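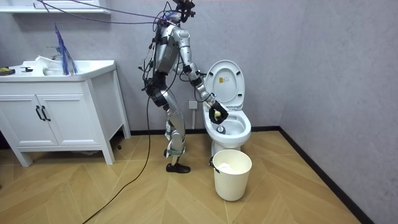

DENLEY, September

How Does a Movie Get to Your TV Without a Disc?

When you press play on a streaming show, the whole movie does not arrive at once. It comes in small pieces. This page explains what happens to those pieces between the computer that stores the movie and the screen in your living room.

What is a video file?

A video is a long row of still pictures, shown one after another so fast that your eyes see movement. Each picture is called a frame. A file that stored every frame in full would be far too big to send to most homes.

Making the file smaller

A program called an encoder shrinks the video. It looks for parts of the picture that stay the same from one frame to the next. If a blue wall does not change, the encoder stores the wall once and then stores a short note that means "same as before." When something moves, the encoder stores only the change. This shrinking is called compression.

Cutting it up

The small file is then cut into segments. In the system used by the Kistness player, each segment holds 3 seconds of video. A cartoon that lasts 1,926 seconds (a little over half an hour) makes 642 segments. Every segment has a number, so the player knows which one to ask for next.

Asking for segments

Your TV, or the box plugged into it, sends a request over the home network. The request goes to a computer called a server. The server sends back one segment. The player puts it in a waiting area called a buffer, then asks for another.

The buffer is there to cover short delays. Suppose it holds 38 seconds of video. If your network stops for 10 seconds, the player keeps showing video from the buffer and you will not notice. If the network stops for a full minute, the buffer runs empty and you see the spinning circle.

Why the picture sometimes goes fuzzy

The server keeps several copies of the same movie. Some are sharp and large. Others are less sharp and much smaller. The player measures how quickly segments arrive. When they arrive slowly, it asks for the smaller copy. When they speed up again, it goes back to the sharp one.

Words to know

Frame: one still picture in a video.
Encoder: a program that makes video files smaller.
Segment: a short piece of a video.
Buffer: a waiting area for segments that have not been shown yet.
Server: a computer that sends files to other computers.

Try it

Start a show and let it play for a minute. With a grown-up's permission, turn off the Wi-Fi on the player. Use a clock to time how long the show keeps going. Write the number down, turn the Wi-Fi back on, and try it with a different show.

Text by Ruairí Nic Aodha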